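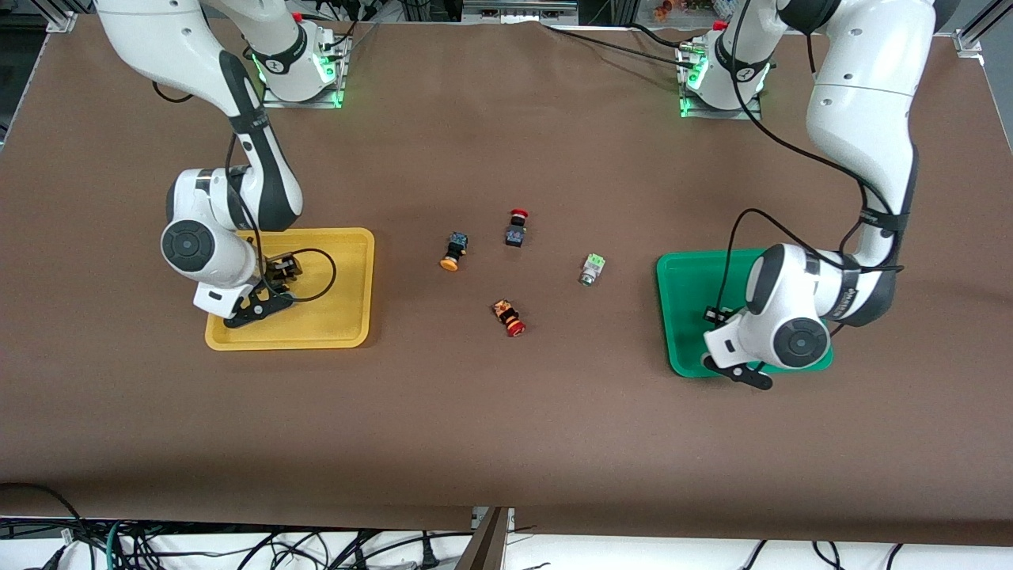
Sorting the Switch Drawer

The push buttons and switches from the old control panels have been sitting in one drawer since October, and finding a matching pair has become slow work. Starting Monday, they get sorted.

Yellow tray: parts that can go straight back on the shelf. Green tray: parts that need testing first. If you can't tell, use green. Please work on the brown paper, a few pieces at a time. Small parts roll, and last time Fotis Pappas spent part of his lunch looking for a locking ring under the Stundholm cabinet.

Evelien Declercq has a meter at her bench and will check the contacts on anything in the green tray. Switches that fail twice go to scrap – don't put them back in the drawer. Loose caps and rings with no body go in the envelope taped inside the drawer front.

We have 400 new labels from Prilness. Write the contact type on the first line and the panel it came from on the second. Leave the second line blank if you don't know.

Questions about the trays go to Evelien. For more labels or paper, see Aliki Zervas before 4.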